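3.2 Placement of the kitchen waste container

The second part of the survey concerned the position of the waste container in the home kitchen. Earlier work on domestic waste sorting has mostly considered the number of containers and the labels placed on them. Much less attention has been given to where a single, unsorted container stands in relation to the cooking surface, and to what this position does to the mix of items found inside it. The question is of practical interest in Jirkdale, where many apartments have a short run of lower cabinets and little free floor.

Households were recruited through the Waweru housing register and visited once each. Of the 493 households that agreed to take part, 129 kept their main container on the open floor within one step of the cooktop. The remaining households kept it inside a cabinet, beside the entrance door, on a balcony or in a utility space. Containers kept in bathrooms and bedrooms were recorded but are not considered here. Visits took place in the late afternoon, before the evening meal was prepared, and residents were asked not to empty or move the container on the day of the visit.

For each container the following were noted: the general form (open basket, lidded bin, bag on a hook), the material, the means by which it was raised from the floor, if any, and the items visible from above without disturbing the contents. Items were assigned to one of four groups: food scraps, food and drink packaging, bags and wrapping, and other. Where an item could not be identified with confidence from above it was placed in the last group. No container was emptied or weighed. This restriction was a condition of the agreement with residents, and it means that the results describe the upper layer of waste only.

Two patterns were found among the containers kept near the cooktop. The first was a preference for light, open baskets over lidded bins. Residents explained this mainly by the need to drop items in with one hand while cooking, although several also mentioned that a lid close to the stove became greasy and was unpleasant to touch. The second pattern was less expected. In the upper layer, packaging from food and drink bought outside the home was noted more often than scraps from cooking. Residents reported that peelings and leftovers were usually tied in a small bag and carried out the same evening — a habit encouraged by building rules in the Rustura blocks — while dry items were left in the basket until it was full.

Figure 3 gives an example of the arrangement. The basket stands in front of the lower cabinets, on a plastic stand that lifts it clear of the tiled floor, and the cooktop is set into the countertop behind. Two paper cups and a crumpled red plastic bag make up most of what can be seen inside.

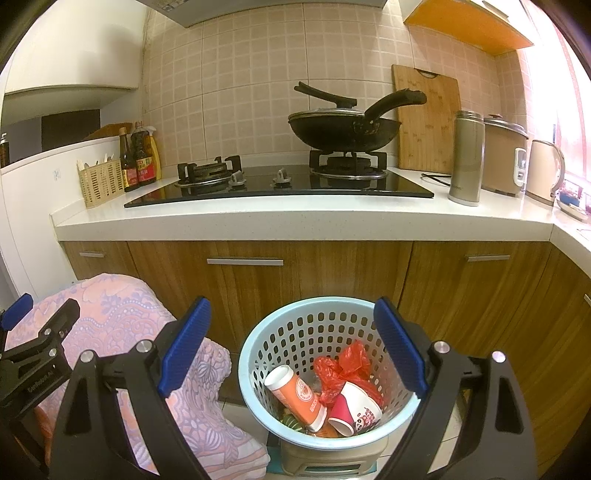 Figure 3. Open wastebasket on a raised stand in front of the kitchen cabinets.

3.3 Raised supports

The use of a stand or similar support deserves separate comment. Residents who had placed the basket on a support gave two main reasons: easier cleaning of the floor beneath, and less bending. Supports were seldom bought for the purpose. Stools, upturned crates and parts of old shelving were all reported, and residents rarely described them as belonging to the container. For this reason the support was recorded as a separate object in the Drestarari coding scheme, with its own entry for material and height.

Baskets with openings in the sides raise a further point. Such baskets were often used without a liner when residents expected to discard only dry waste, and with a liner at other times. The presence of a liner could not always be judged from above, particularly where loose bags had been thrown in with other items. Liner use is therefore reported from the interviews alone and is not combined with the observations in the tables that follow.

A repeat visit to a smaller group of households was made in August. Its results are treated in Section 4, together with the limits of a method that relies on what is visible at the top of the container.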